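Skarkgate Rugby Season Records - README

Match and training records for the Skarkgate club, senior and under-20 squads. Maintained by Athina Karras. Each row in matches.csv is one player in one match; each row in sessions.csv is one player in one training session.

matches.csv has 40 columns. Position codes follow shirt numbers 1 to 23. Minutes are rounded down. A yellow card is logged as 10 minutes off the field, even when the match ended sooner.
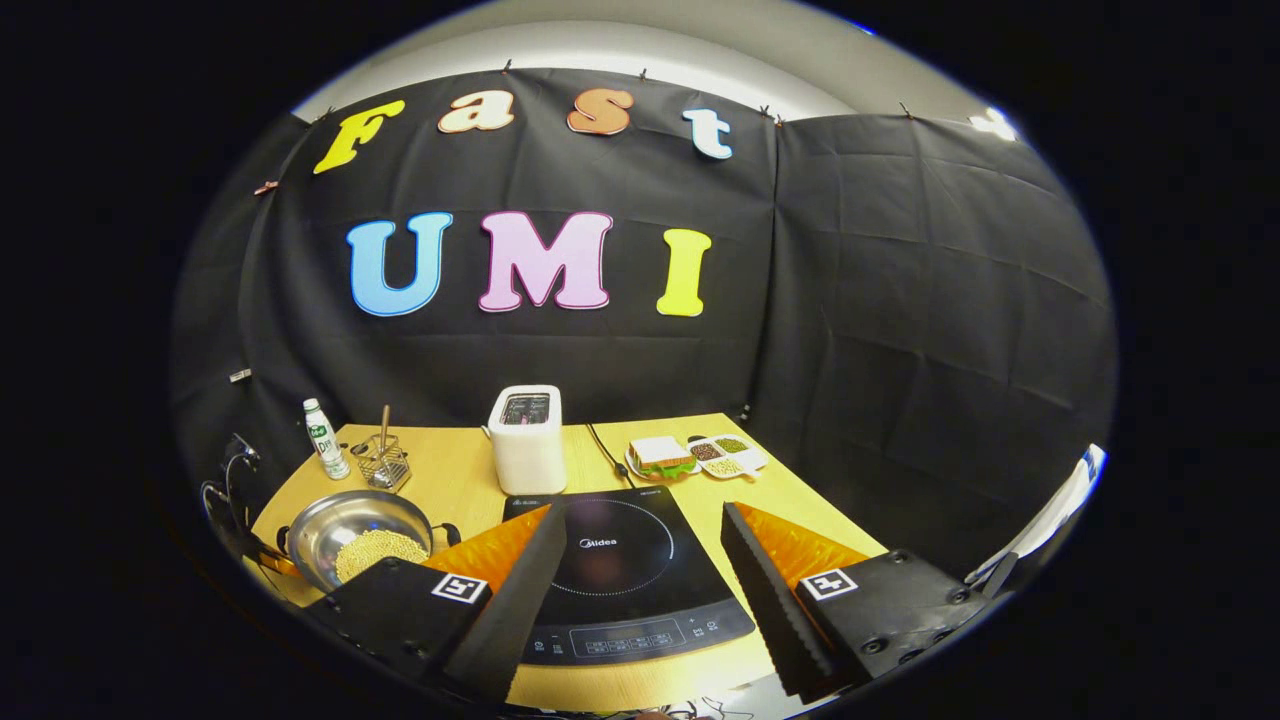
Tackle counts come from the Prusta export and are not corrected by hand. The Grornach away match has no tackle data - the field is blank, not zero. Filter it out before taking averages.

Known problems

Two props share the surname Sfakianakis. Join on player_id only.
Kickoff times are local. Saturday matches moved for television keep the original time in ko_planned and the played time in ko_actual.
Attendance at sessions can be late by up to 50 minutes and still count as present.

Coverage

91 players, including those on trial. Injury notes are left out of this release. Dates of birth are cut to the year.

Changes

v3: added lineout throws by zone. Renamed pens to pens_conceded.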